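10 June 2024
By the Planning Liaison Office, Ronport

To all subscribers of the Forkorthorpe neighborhood list:

The office has received the message below and replies to it here for the benefit of all residents.

> The notice on the Plitberg site mentions 140 homes on the old bus depot land. Our street was told 20 parking spaces would be kept for visitors. Is this still the plan?

The revised application keeps the visitor parking at 20 spaces, with access from Dagdag Lane. The number of homes is unchanged. The top floor has been set back from the lane, and the drawings on file at the Ronport office show the new outline.
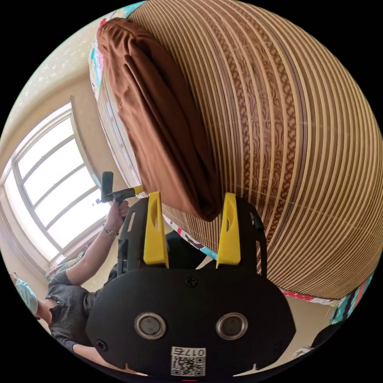 When will the depot building come down?

Demolition is scheduled for July, subject to the permit being issued. Work is expected to take up to 30 days, and Dagdag Lane will stay open to foot traffic during that time.

Written comments on the revised application may be sent to this list or left at the front desk in Ronport.

Planning Liaison Office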